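Two Arms and a Bar Tab: Impi Peltonen on Building Kumel

Posted Sunday, June 23, 2019

Impi Peltonen would like it known that she wanted a table saw. She had the money put aside and had cleared the corner of the Jultach workshop where it would go. Then the member who was supposed to sell her the saw kept it, and she spent the money on servos.

"I had 600 dollars and a clean corner," she says. "That's a dangerous combination for a person like me."

The result is Kumel, a pair of small robot arms bolted to a rail at the front of a white table. She built it with Vignesh Poduval, who rents the bench next to hers and who, by his own account, only came over to ask her to turn the radio down.

"I did not turn it down," Peltonen says.

We talked on a Tuesday evening, mostly standing, as every stool in the place was holding glue-ups. Poduval worked through the whole conversation and contributed when he felt he was being misrepresented, so he contributed a lot.

I asked why two arms. One would have been cheaper, and from what I'd heard one was giving them enough trouble.

"One arm pushes things off the table," Poduval says. "We had one arm for 15 weeks. It was very good at pushing things off the table."

"It was a cat," says Peltonen.

The second arm went on in March. It was supposed to be a copy of the first, and it is, if you don't look at the drill holes. They put both on the same length of aluminum extrusion so that the distance between the bases would be one number they could measure and then stop arguing about. They still argue about it. Peltonen says her figure is the right one and Poduval says her tape measure has been dropped.

The walls came later. Before the walls, the arms worked in front of whatever was behind them, and that meant a pegboard, a shop vac and people wandering through with coffee.

"You'd get a good run and then somebody in a red sweater would come and stand there," Poduval says. "The vision code loved that sweater. It would have followed that sweater to Enbridge."

I had to ask. Enbridge is the diner across the road.

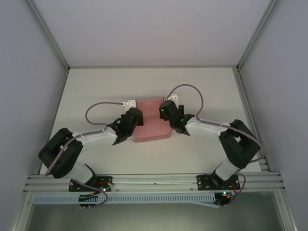
Cables have been the real project, according to both of them. An arm with a joint that turns needs slack, and slack will find something to catch on. Their first answer was zip ties, lots of them, pulled tight. A wrist rotated, a connector came out, and the arm went limp in front of a visiting high school robotics club.

"They clapped," Peltonen says. "They thought it was taking a bow."

Now the rule is big loops and plenty of them. The purple was on clearance. Poduval wanted black and has mentioned it, she estimates, 105 times.

"It looks like a grape vine," he says, without looking up.

"It looks like we have a plan."

The job they've set themselves is to get both grippers on one object and lift it level, without either arm winning. It sounds like nothing, and I said so, and Peltonen handed me one end of a long board while Poduval took the other and told me to close my eyes. We made it four steps before I walked into the drill press.

"So you have some idea," she said.

Their software has its own name, Ojala, and its own list of grievances taped to the side of the parts cabinet. Number 2 on the list is "left arm is polite." The left arm waits for the right arm, and when the right arm also waits, everybody goes home. They tried putting a small random delay in one of them, the way you'd get two people out of a doorway. Peltonen thinks it helped. Poduval thinks the delay is a superstition and has left it in.

Has any of this been useful to anyone? Peltonen takes a while over that one. A neighbor asked whether it could fold fitted sheets. Her mother asked whether it could be turned off. The workshop would like the corner back in July for the screen printing people, and she has offered to move the whole table eight feet to the left, into what is technically the hallway.

"I've learned to crimp a connector," she says. "I couldn't do that before. I can do it in the dark now, because of the fuse thing."

Poduval asks her not to get into the fuse thing.

She still wants the table saw. The member who kept it has offered it to her again, at a higher price, and she's thinking it over. She'd need somewhere to put it.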